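Kekden Paper Fiber Reuse Project
Progress report to the Aubert Fund
Reporting date: 08/11/2019
Reporting stage: 2

Summary

Work in this stage covered feedstock collection, refitting of the pulping line at the Adum building, and the first strength tests on molded sheet. Feedstock and refitting are complete. Strength testing is partly complete, with wet-strength results still outstanding. Spending is within the approved budget. One change to the schedule is requested under Schedule below.

Feedstock

Office paper and corrugated board are now collected from Kekden and from the Totemholm depot. The two streams are kept apart from pickup to pulping. Mixed loads were accepted at the start of the stage, but the ash content of the resulting pulp varied too much for the test sheets to be compared with one another. Separate bins were placed at both sites and the drivers were given a short written guide on what to refuse. Coated stock, thermal receipts and food-soiled board are refused at the point of pickup.

Storage at Adum is under cover but not heated. Bales stored against the north wall took up moisture during wet weather and had to be re-weighed before pulping. Pallets have been moved away from that wall. Dry weight is now determined from a sample of each bale on the day it is used, and batch consistency is calculated from that figure. Delivered weight is recorded for the haulage invoice only.

Pulping line

The old impeller was replaced and the drain screen was changed to a finer mesh. The line runs batches of 200 liters. A larger batch was tried and given up, as the motor drew too much current during the first minutes of loading and tripped the breaker. Loading the board in stages would avoid this, but it lengthens the cycle and gives no gain in daily output.

Process water is returned to the header tank after settling. Fines build up in the return loop and slow drainage on the molding screen. The loop is now flushed at the end of each working week. Flushing more often has been considered and would raise water use above the limit agreed with the Adum site office.

Sheet forming and drying

Test sheets were formed at a target weight of 400 grams per square meter. Sheets from the corrugated stream drained faster and came off the screen with fewer edge tears. Sheets from office paper were smoother but curled during drying. Curl was reduced by turning the sheets at the halfway point and by lowering the fan speed. It has not been removed fully, and sheets with visible curl are left out of the strength results.

Strength testing

A total of 572 sheets were formed in this stage. Dry tensile testing has been completed for both streams. The corrugated sheets met the target in the project plan. The office paper sheets fell short of it, and a blend of the two streams will be tested next. Wet-strength testing is delayed pending delivery of a replacement clamp for the tester.

Bench work at Adum

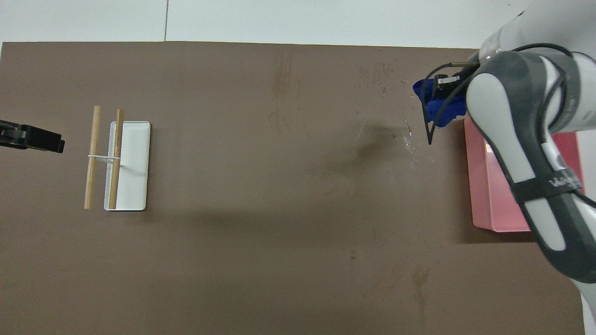

Small white tray and two light wooden sticks joined by a thin white band, on the brown tabletop.

Equipment and maintenance

The drying cabinet door seal was replaced. The platform scale was checked against reference weights and needed no adjustment. The tensile tester is due for its yearly service in June, and the cost is included in the budget for the next stage.

Budget

Spending on labor and haulage is in line with the plan. Equipment spending is slightly under plan, as the drain screen cost less than quoted. We propose to carry the difference forward to cover the tester clamp. No other transfers between budget lines are requested.

Schedule

We request that the wet-strength results be moved from this stage to the next. The final report date is not affected. Work planned for the next stage:

Blend trials using both feedstock streams
Wet-strength testing of retained sheets
Trial of a heated press to control curl
Cost estimate for a second collection round at Totemholm

Batch records and the full tensile data are held at the Kekden office and can be sent to the Fund on request.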